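Minutes of the September Meeting 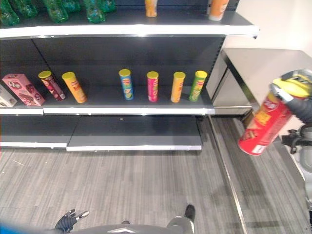

Break Room and Vending Working Group, Stokero Office Services

Opened at 4:05 p.m. in the second floor meeting room. Vasco Neves in the chair. Minutes of the last meeting were accepted with one correction: the line about the freezer should read "to be defrosted," not "to be replaced."

1. Matters arising

The freezer has been defrosted. The door seal still lifts at the lower corner and a part is on order. Until it comes, staff are asked to push the door shut and check it.

The notice about unlabeled food was put up in both kitchens. The north kitchen copy has come down again. A new one will be printed and laminated.

The question of who pays for oat milk was held over from the last meeting and is taken under item 4.

2. Snack shelf

The chair reported that the shelf has settled into a pattern. Chips in cans sell steadily and the boxed chocolate snacks go slower. Bags were dropped in the spring due to crushing in delivery and there was no wish to bring them back.

There was a request for something without salt or sugar. Wulico, the present supplier, lists plain rice cakes and unsalted nuts. The nuts come only in a large case and would have to be sold in small tubs, which the group did not want to take on. Agreed to try one case of rice cakes and look at it again next time.

The group talked about whether drinks should stay on the same unit as the snacks. One view was that people like to pick up both in one place. The other was that bottles belong in the refrigerator and that shelf space is short. Left as it is for now.

Agreed: the price of a can of chips stays the same until the end of the year.

3. Supplier terms

Wulico has written to say that the minimum order for free delivery will go up to 70 dollars. The present minimum is 50. Orders under the new figure will carry a delivery charge. Our usual order falls between the two, so we would either order less often or pay the charge.

El Khatib Wholesale was asked for a price list. Their chips and soft drinks are slightly cheaper, but they deliver only in the morning before the front desk opens. Someone would have to be at the loading door. The facilities desk has said it can cover this if given notice the day before.

After discussion it was agreed to stay with Wulico through the fall and place larger orders less often. The chair will ask El Khatib whether a later delivery slot is possible. If it is, the matter comes back to this group.

4. Coffee and milk

The coffee machine in the south kitchen was out of service for 2 days last month. The Stiltero technician replaced the pump under the service contract and there was no charge. He noted that the descaling light had been on for some time. The light is on the left side of the machine and is easy to miss. A card with the descaling steps will be kept in the drawer below.

Oat milk: a show of interest was taken by email before the meeting and 38 people replied in favor of having it stocked. Agreed that it be bought from the general milk budget on the same footing as dairy milk, starting with the next order. Cartons should be marked with the date of opening.

A complaint was received about coffee grounds in the sink. The drain was cleared by facilities. Grounds go in the brown bin.

5. Payment box

The box came up short again, by a small amount. Most of the difference is thought to be people taking an item and meaning to pay later. The group did not want to lock the snacks up. Agreed to put a payment code beside the box so that people without cash can pay by phone. The finance office has to approve the account first. The chair will send the form.

The box will be emptied once a week in place of once a month, with two people present, and the total written in the book.

6. Any other business

The microwave in the north kitchen trips the outlet when the kettle is on. Facilities has been told. Please use one at a time until it has been looked at.

Mugs are going missing from the south kitchen. Staff will be asked to look on their desks.

A request for a second recycling bin by the stairs was passed to the building manager.

Actions

Vasco Neves: write to El Khatib about delivery times; send the payment form to finance.
Facilities desk: freezer seal, north kitchen outlet.
Minute taker: new label notice, descaling card, email about mugs.

The meeting closed at 4:50 p.m. The next meeting will be in the same room, and items for the agenda should reach the chair a week ahead.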